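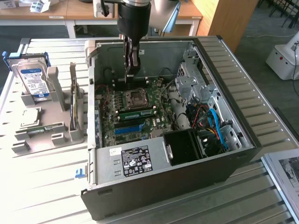
# Kemositz index

The **Kemositz index** is a single-number score for metals in settled indoor dust. It is meant to rank homes, workshops and offices by the likely health risk to the people who spend time in them. The score runs from 0 to 10 and combines readings for lead, cadmium, nickel, antimony and copper. It was put forward by Grigore Dinu and Iveta Mikuš and takes its name from the town where the first samples were collected. It is sold as part of a home test kit by the firm Bridora. Its value as a measure of risk is disputed.

## Method

Dust is wiped from a marked patch of floor or shelf, sealed in a tube and mailed to a lab. Each metal is measured by mass per unit area, divided by a reference level, and multiplied by a weight. The weighted values are added and scaled. A score above 5 is reported to the customer as "elevated."

The original paper does not explain how the weights were picked. Dinu later wrote that they reflected "general toxicological judgment," but no worksheet or source list has been released. The reference levels come from the Kemositz homes themselves, so a score tells the reader how a room compares with a group of houses in one town. Whether those houses were clean or dirty to begin with was not tested.

## Evidence

The main support for the index is a survey of 534 homes, in which higher scores were linked to higher lead in the blood of adults living there. The link was weak. It was also no stronger than the one found using the lead reading alone, a point that appears only in the paper's supplement. Smoking was recorded as yes or no, and jobs that involve metal were not recorded at all. 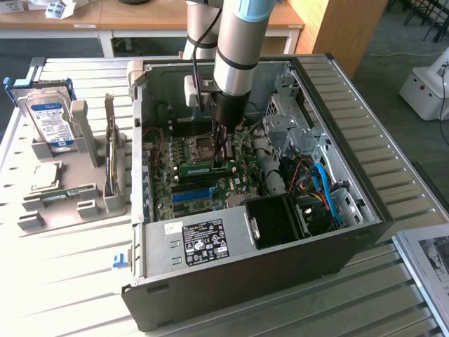

A second study, run in Cârstea by Lăcrămioara Bucur, took repeat wipes from the same rooms in winter and again in July. Many rooms moved from one side of the cutoff to the other between visits. Bucur put this down to open windows, cleaning habits and tracked-in soil, and advised against acting on one sample. Bridora's leaflet cites the study as showing that the index is "sensitive to change."

## Criticism

Trilok Tiwari has argued that adding unlike metals together hides more than it shows. A room with a good deal of copper and almost no lead can score the same as a room where the reverse is true, although the two call for different responses. Vasilică Mihăilă raised a more basic problem: dust on a shelf is not a dose. How much of it is swallowed or breathed in depends on age, behavior and particle size, and the wipe method measures none of these.

Dinu and Mikuš replied that the index was intended for screening only. The kit's packaging uses the phrase "know your risk."

## See also

- Flakia wipe protocol
- Dust loading
- Bioaccessibility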